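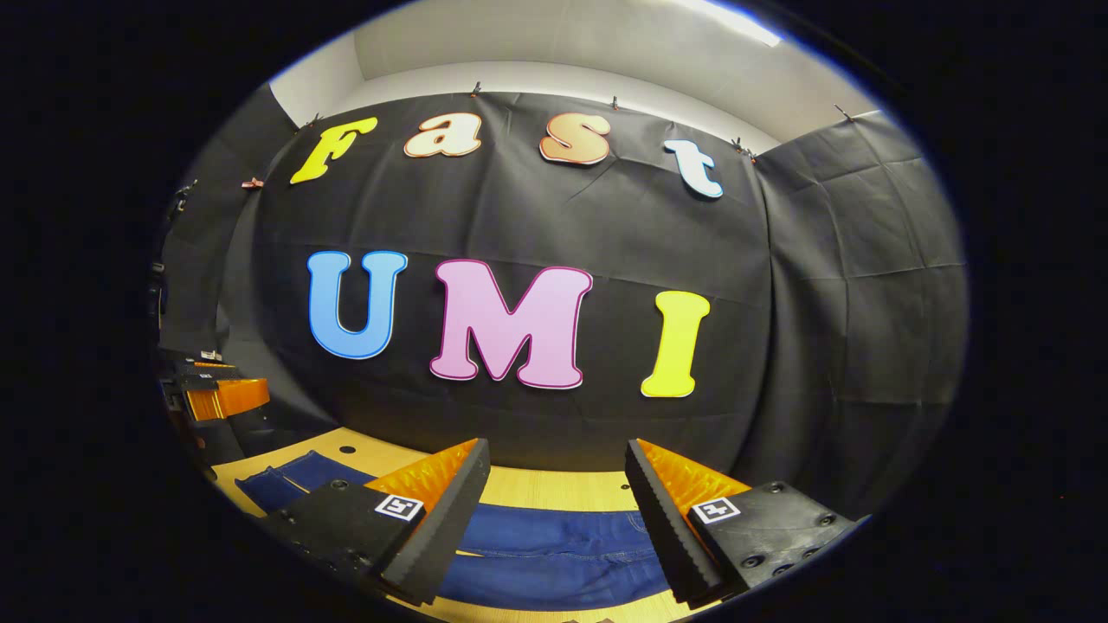 Culture > Features > Clothes

Secondhand, and staying that way

Ashwin Kurian has not bought a new pair of jeans in 10 years. Not a stunt, he says. Just got tired of hems coming down by May.

His shop, Rustier, is one long room on Warrier Street, between a key cutter and a place that does phone screens. Rails both sides. A curtain for trying on. It smells of steam and a little of the key cutter.

"People come in for a jacket and leave with trousers," he says. "Always trousers."

Denim is most of what he sells. Buys it by the bale from a sorter called Zekska, sight unseen, which means some mornings it's gold and some mornings it's maternity wear and ski bibs. He went through 2,000 pairs last year. The bad ones get cut up for patches, the worst go to a man who stuffs punching bags.

Prices are chalked on a board. Nothing over $72. He tried higher once, for a chore coat with the orignal buttons, and it hung there all winter looking at him.

The repairs are what pull in the regulars. Crotch blowouts, mostly. Pockets worn through by keys. He darns on an old Gamum machine his aunt left him – heavy as a stove, and it only goes forward. Five dollars a knee. A queue on the counter by noon, names pinned on with paper tags.

Does he worry about the rent? Yes. It went up again. The landlord wants a coffee place, every landlord wants a coffee place. Kurian has a lease till next spring and a cousin with a garage.

Meanwhile, advice, since everyone asks him. Wash cold, inside out. Skip the dryer. Mend the hole when its the size of a dime. And check the inseam before you pay – people look at the seat and the knees and forget the inseam.

A woman comes in with a bag of her son's old school pants. He's already clearing a space on the counter.

72 shares | 10 comments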